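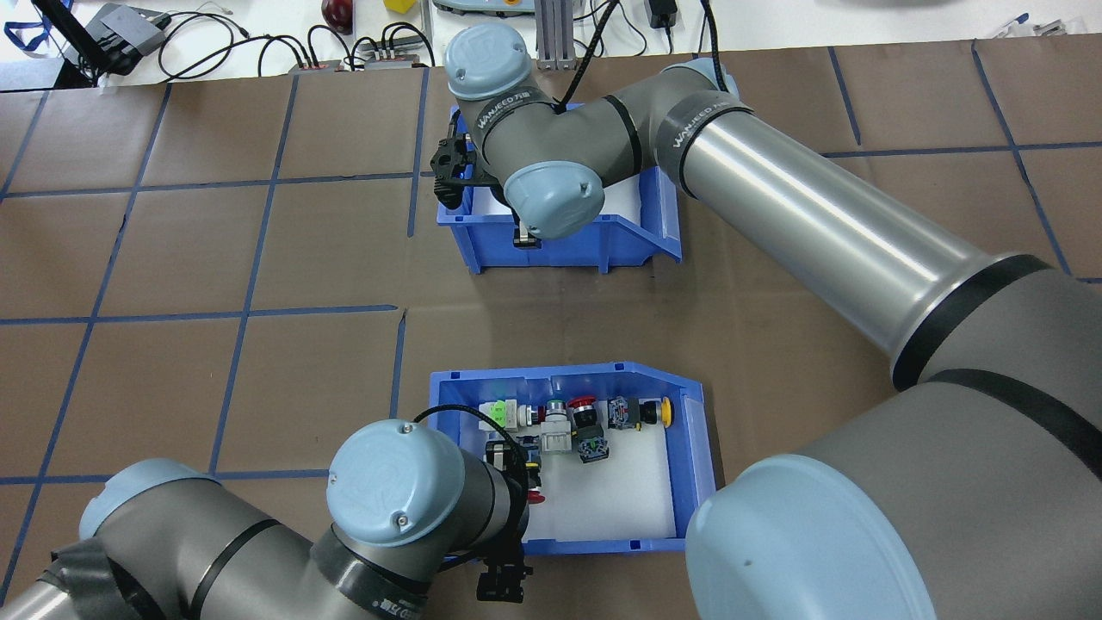

The sorting table, with parts in the lower bin.

THE RECORD OF THE SECOND BIN

The Automation Club of the Skarcombe Institute was required by its charter to keep a written record of every trial. The record for December ran to 300 pages, and the entry for Trial 1124 was the only one that the faculty adviser declined to sign.

The entry stated that the left arm had been instructed to lift the red emergency stop button and set it down in the other bin. It stated further that the arm had lowered its gripper, paused, and selected the yellow button instead. The student on duty repeated the instruction. The arm selected the yellow button again.

The program was examined and found to be correct. A letter was sent to Flemska, which had supplied the control software, and a reply was received advising the club to check its lighting. New lamps were purchased from the equipment fund. In the following 200 trials the arm moved the green button, the yellow button and every switch body placed before it. The red button remained where it was.

At the regional meet in Ornach, the judges asked that the red button be moved. The team captain read the relevant pages aloud in full. The judges conferred and entered the result as a refusal, a category that the rules of the meet did not contain until that evening.

The club continues to hold its trials. Members are reminded that the red button is to be included in each of them, and that the arm is to be asked politely.

Last updated: 2026-07-17

Contact the Editors | © Chauke Quarterly | Back to top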